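Gripper night again, sim only

24th October

Third go at comparing grippers and I finally have something worth writing down. Short one, dinner's on.

So the Zellmont two-finger is still my favourite. Boring, closes straight, doesn't do anything weird. The Polex has the wider opening but the fingers splay when you squeeze hard and I can't get the friction setting to behave. Ran 20 grabs each on the sim bench with the same block. Polex dropped 7. Zellmont dropped 2. Not science but good enough for me.

Controllers - tried Kumora first becuase everyone on the forum goes on about it. Nice menus. Laggy wrist though, you turn your hand and the arm sort of thinks about it. Went back to my old one after 39 minutes and felt at home straight away.

Moved on to the house map after that. Much harder than the bench. Doors are a pain, the arms are always closer to the frame than I think they are, and judging depth from the head camera is mostly guessing.
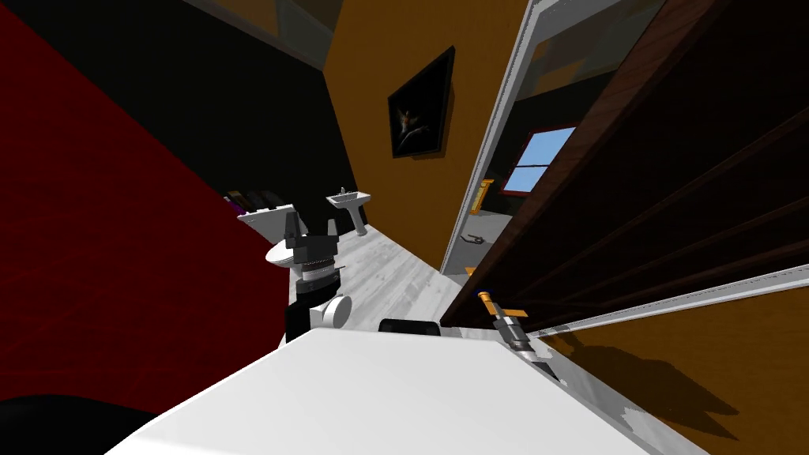 Might try a second camera down low by the wrist. More windows to look at, but I'd take that over craning the view around every time I want to know where my fingertips are. Also want to slow the base right down in doorways, my favourite mistake at the moment is turning too early.

Still havent touched the Falcão arm. Downloaded it in July, it's just sitting there. Next week maybe, if the update doesn't break everything again.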